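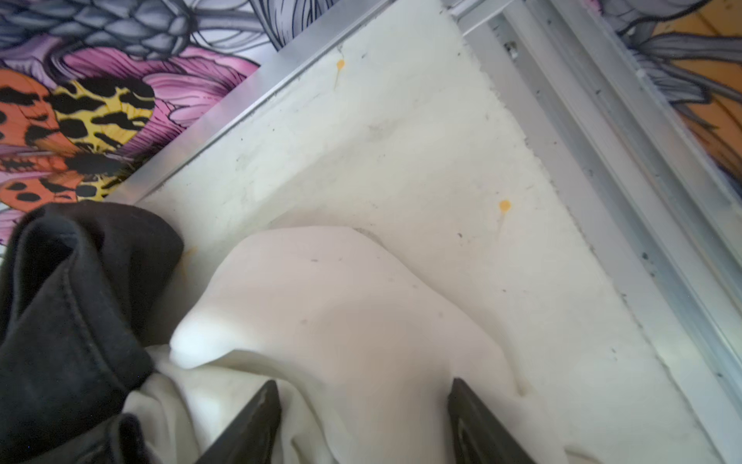
Ticket 1000 - Word search printable cuts off the last column
Opened by: Natália Aguiar
Status: Solved

Natália Aguiar wrote:
Hello, and thank you for all the lovely puzzles! My mother and I do the spring flowers word search every March, and this year the printed page is missing the letters down the right-hand side. The answer key prints fine, so I can see that PEONY ought to end in that missing column. I tried Firefox and Chrome, and turned the paper sideways too, which gave me two pages and half a puzzle on each.

Dirk Verstraete (Votetti Puzzles support) replied:
Hi Natália, how nice to hear the flower puzzle has become a tradition! Could you open the print window, look under More settings, and tell me what the Scale box says? I printed it here on letter paper and got every column, so I suspect the page is being enlarged somewhere along the way.

Natália Aguiar wrote:
It says 161! I have no idea how that happened - I may have bumped it when I was printing a big crossword for my mother.
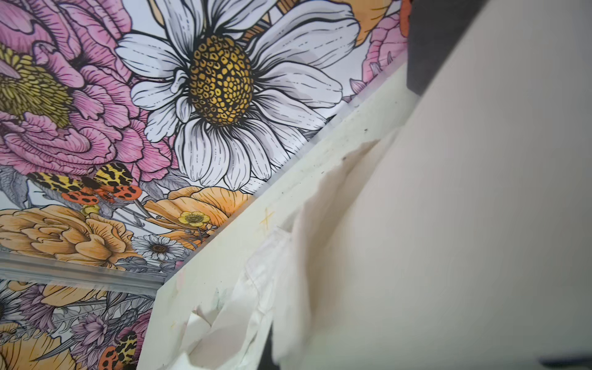 White daisy and pink peony, two from the flower list

Dirk Verstraete replied:
That would do it. Please set Scale back to 100, choose Portrait, and print page one only. If your mother would like bigger letters, there is a Large Print button under the puzzle title, and it spreads the grid over 2 pages without losing anything.

Natália Aguiar wrote:
All the letters are there now, and the large print one came out beautifully as well. Thank you for being so patient with me, Dirk.

Closed by Dirk Verstraete, 24 October 2022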